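November, 4:10 pm
Rollthorpe build, lid task

Swapped the finger pads back to the old set before the group came in. The new ones were too thick to get under a rolled rim. Wrist camera remounted, two screws, checked the cable at full rotation. It still rubs at the elbow and needs a clip.

Task for the Evden round is unchanged: find the can lid, take it by the edge, carry it to the tray, put it down flat. We ran 28 attempts with the students driving and 9 on the script. Of the scripted ones, 7 finished. Both failures were slips during the carry, and in both the grip point was low on the rim.

Gripper opening is now set 27 mm wider than the closed position for the approach. Before that the tip kept landing on the face of the lid and pushing it along.

The big lid is harder for the edge finder than the small ones. It has a groove inside the rim and a raised ring inside that, so there are several curves to choose from, plus the raised wavy lines on the panel. Bare metal also throws highlights.
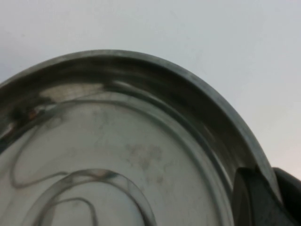 Zoltán Rácz thinks we should stop chasing the outer edge by brightness and fit one circle to all the curves together, then step outward to the rim. He would also drop the approach speed by half for the last bit and see if the slips go away.

Trying the circle fit first, speed after, so we know which one did it. Ernő Dudás has the old fitting code from Catterall and will put it in the shared folder.

To do: cable clip, log grip height with each run, charge the spare laptop.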